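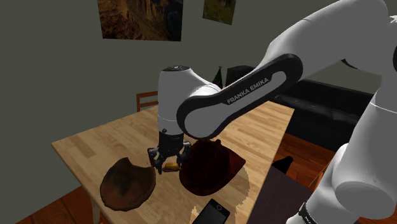
Robot arm over a table, simulated.

25 Oct 2024

Faustine Guérin wrote:

> Is the Clerkmont screening still on? The hall only seats 300 and I've already promised Colette two places.

Still on, Faustine. It's the film on the Skosterville hill dairies, 2 reels with a tea break, then a panel. We posted almost 1,000 flyers, so somebody may turn up. Colette Courtois is chairing - she has promised to keep the silage question under ten minutes, as she did in April.

Bring a cushion.

Chowdary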